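Limescale, descaler strength and a kettle that would not come clean

March 5, 2024

We moved onto bore water in January and I have been keeping notes on scale ever since. The first kettle went from clean to flaking in under a fortnight. The strip test put total hardness at 611 mg/L as calcium carbonate, well past the top of the colour chart, so I sent a bottle off for a proper titration and got the same answer back within the error of the method.

Most household scale is calcium carbonate with a bit of magnesium hydroxide in it. Hardness of the temporary kind comes down when bicarbonate is heated: carbon dioxide leaves, carbonate forms, and it deposits on whatever surface is hottest. In an electric kettle that is the plate over the element. Permanent hardness (sulphates and chlorides) mostly stays in solution, which explains why the water tastes the same after boiling as before.

I started with white vinegar at half strength. It works, slowly, and the kitchen smells of it until the next day. Citric acid is the better choice for weight of powder used. My mix is 30 grams to the litre in warm water. Keep it well short of boiling, as hot citric acid can leave calcium citrate behind, and that is harder to shift than what you started with. 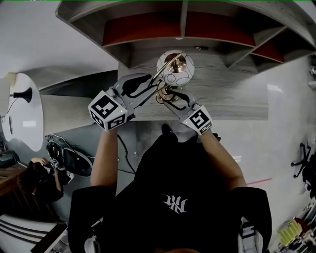 Concentration matters less than contact. I ran the same dose with and without stirring, and the stirred kettle cleared in 7 minutes where the still one took more than twice that. Spent acid sits against the scale and has to be moved off. Labelling matters too, and I am fussy about it: every jar in the cupboard gets a mark in plain black on plain white, the same high-contrast scheme as the patterned cubes on those two hand-held grippers, because coloured pen on a coloured lid is unreadable under the pantry light. Acid on the left, bicarb on the right, and never a shared spoon.

Gerardo Padilla wrote in to ask about sulfamic acid. It is quicker, and the calcium salt is very soluble, so there is no citrate problem. I would still keep it away from galvanised fittings and anything with chipped enamel. Cadi Powell uses it on her shower screen at a weak dilution and rinses twice.

The longer fix is a softener on the hot side only. Oltmanns quoted for a resin unit with a 6 year warranty on the tank - the valve head is covered separately, and the salt is extra. I have not decided. The garden stays on raw bore water either way, as the sodium would do the lemon tree no favours.

Next job is the hot water system anode, once I can find a socket that fits.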